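Cleaning the dust out of an old desktop is a nice slow job for a Saturday morning – put some coffee on first. Shut it down, unplug it and take off the side panel.
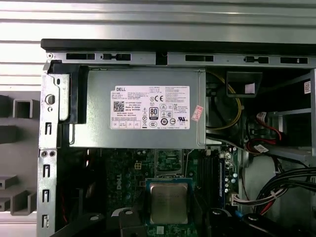 An open Dell desktop, side panel off.

Hold each fan still with a finger and use short puffs of air, working from the top down. I give mine 6 or so, then go around again. Leave the power supply closed up, please, and just blow through its vents.
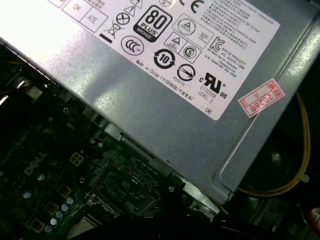
Page 11

Wipe the panel with a dry cloth before it goes back on – mine lives by the dog's bed, so it needs it!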